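Packing for 16 days with one carry-on – am I kidding myself?

kudzu_marie
Jul 22, 2024
Hi all! Long time reader, hardly ever post. My cousin Ikechukwu Iyamu is getting married in December and we're turning it into a proper trip, 16 days total, three stops, two of them cold and one of them hot. My husband thinks I can do it with just the carry-on. I think he has never seen me pack. The bag is an Unau, the soft-sided one, and it already looks full when I put my shoes in it.

So my real question is clothes. Do you roll, do you fold flat, do you bundle? I've been a fold-in-half-and-shove person my whole life and everything comes out looking like I slept in it. I did a practice round with the tees and got as far as one shirt before I gave up and came here.
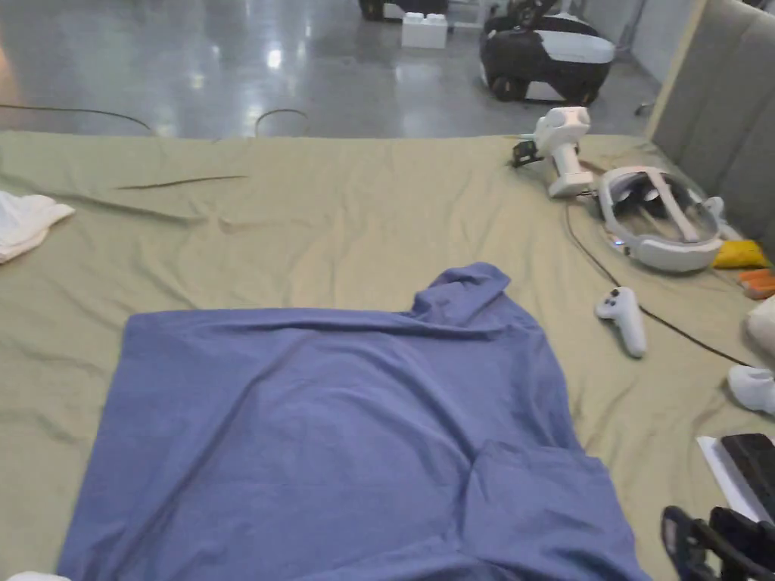

Blue tee, pre-fold. Please be gentle.

pellwood
Roller here, have been forever. Lay it face down, sleeves in, fold the bottom hem up a couple inches and roll from the neck. Tees and leggings come out fine. I wouldn't roll anything with a collar though.

And smooth it out with your hands first! Whatever crease you start with is going to get pressed in for the whole flight.

tanglefoot50
Going to disagree with pellwood. Rolling saves no room at all if your bag is a rectangle, you just end up with a lot of little gaps between the sausages. Fold flat, stack, put them in a cube and squash the air out. I've tested it both ways on the same trip, out one way and home the other, and flat won. Mine are Ovex cubes, nothing fancy, the zipper stuck once and I ran a candle along it.

pellwood
The gaps are where the socks go.

tanglefoot50
Then you're packing socks one at a time and I don't have that kind of patience lol

E. Montoya
Ezekiel here. I travel for work and the thing that made the biggest difference for me was doing all of it on the bed with a sheet pulled over the comforter. Kitchen table is too narrow for long sleeves and the floor kills my knees. You want to be able to walk up to it from the side and have everything laid out where you can see it. I put out everything I think I need, go make coffee, and when I come back I take a third of it away. 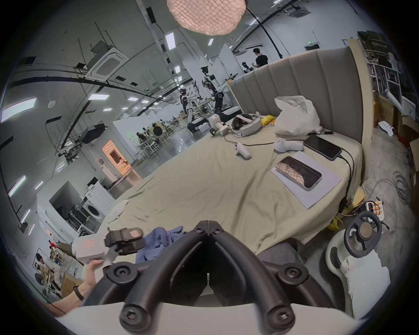
The bed, green sheet on, crumpled blue-purple cloth at the near edge.

kudzu_marie
Ezekiel that headboard!! Where is it from?

E. Montoya
No idea, sorry. I like it too.

brindlecat
Can I ask the obvious one, is there laundry at any of the stops? Because 16 days of clothes and five days of clothes are very different bags. I did a month with six tops and washed in the sink every few nights. Bring a little tube of detergent and a flat rubber sink stopper, the hotel ones never seal.

kudzu_marie
There's a washer at the middle stop, at the Adebisi house where we're staying with family. So I guess I only need about a week's worth? Oh that changes things. My husband is going to be unbearable.

tanglefoot50
One week, easy. One carry-on and you'll have room for wedding shoes.

Long sleeves are where people go wrong in my opinion. They always twist. Hold it by the two bottom corners, pull it straight toward you until the sleeves drop, then let it down flat. If you start folding while a sleeve is still balled up you get a lump in the middle of the stack and everything on top slides off.

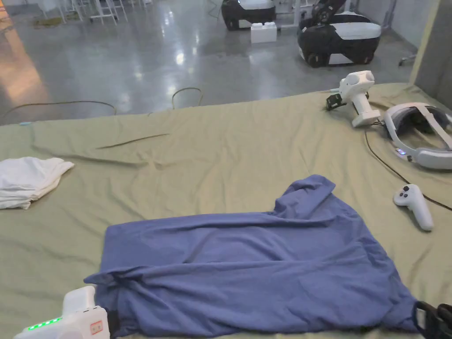
Twisted sleeve lump, held at both bottom corners.

pellwood
OK on that we agree. I do sleeves straight across the back, one over the other, then fold in thirds the long way.

brindlecat
I cross mine in an X and it's been fine for years.

pellwood
An X leaves you four layers in the middle!

brindlecat
It's a shirt, it'll live.

oldkudgate
For the wedding outfit itself, don't fold or roll. Dry cleaner bag over it on the hanger, fold once over your sweaters, and hang it in the bathroom while you shower when you get there. My wife's dress cost 1,000 dollars and that's how it went both ways. Also weigh the bag at home, some airlines do check carry-ons now.

kudzu_marie
Thank you everybody! Trying it flat for shirts and rolled for leggings, and the dress goes in the plastic. Now somebody talk me out of bringing the tall boots.

brindlecat
Wear them on the plane.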